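# In defence of the box with a glass lid

My mother-in-law, Kaisu Sjöberg, keeps her coffee in a tin, her sugar in another tin, and her tea in a third one. All three tins are the same blue. When I stay in her house in Eda, I open the wrong one every morning, and she laughs at me from the other side of the kitchen. I have told her many times that a lid should let a person see what is under it. She answers that a person should learn where the tea is.

I think this small quarrel is about something bigger than tea, and I would like to take my side of it properly.

For the last ten years the fashion in kitchens has been to hide. The cupboards have no handles, the fridge looks like a cupboard, and the bread lives in a drawer. I understand why people like this. A smooth wall is restful after a day at work. But the things that are hidden are also forgotten. When we moved to our present flat I found four boxes of camomile at the back of a deep shelf, all opened, and the oldest had lost its smell completely. We had bought the same tea again and again while it was sitting there in the dark.

A wooden box with a glass lid is an old answer to this. Shops used it before homes did. The grocer on the corner of my childhood street had a row of them on the counter, for biscuits and for dried fruit, and a child could look for a long time without touching anything. The glass was a kind of politeness. It said: look first, then ask.

I know the arguments against. The first is light. Tea does not like it, and neither do spices, and anybody who sells good tea will tell you to keep it in the dark. This is true for loose leaves that stand in a sunny window for months. It is much less important for tea in closed packets, on a table away from the sun, in a house where people drink it every day. My own box is filled on Monday and by the end of the week it has gaps. The light does not have time to do much harm.

The second argument is dust and fingers. Glass shows every fingerprint, and a friend of mine, Myrtle Lindgren, has given up her glass-lidded bread box for this reason. She says she was polishing it more often than she was baking. I respect this, but I wonder if the fingerprints are so terrible. A steel lid collects them too. A wooden lid collects them in silence, and after some years there is a dark patch where everybody has put their thumb. I would rather see mine and wipe it.

The third argument is the one I take most seriously, and it is the noise and the danger. Glass in a frame is heavy. If it falls it makes a terrible bang, and one day it may crack. But the remedy is so cheap that I am always surprised when a maker forgets it. A small round piece of felt in the corner of the lid is enough. It costs almost nothing, you can replace it yourself when it becomes hard, and it changes the whole character of the object. A lid that closes softly is a lid that people will close. In our kitchen the box that banged was always left open, until I stuck a pad on it. Since then I do not remember anybody leaving it open, not even the children.

I have the same feeling about hinges. Two small metal ones, screwed in straight, will do their work longer than most of us stay in one flat. I am suspicious of lids that lift off completely, because then you stand with a lid in one hand and a kettle in the other, and there is no good place for either of them. A hinged lid stays with its box. You can use it half asleep — which, at six in the morning in January, is how I use it.

There is also the matter of the wood. People paint these boxes white or grey to match the walls, and I find this a little sad. Pale wood on a pale table is already quiet. It grows warmer in colour with the years and the grain gives the eye something to rest on while the water boils. If it gets a scratch, the scratch is simply part of it. Paint only chips.

I do not want to make a law for other people's kitchens. Kaisu's blue tins are beautiful, and she does know where the tea is. But when guests come to us they go to the box by themselves, look through the glass, and choose. They do not need to ask, and I do not need to get up. Last Christmas I offered to give her one like ours. She said she would think about it, and then she poured me a cup of what was, I am nearly sure, the wrong tea.

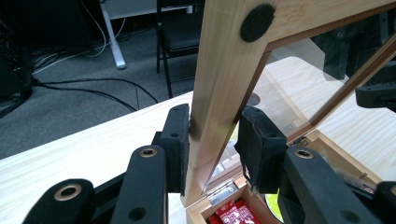

*Lid up, with the felt pad near the corner and the red packets inside.*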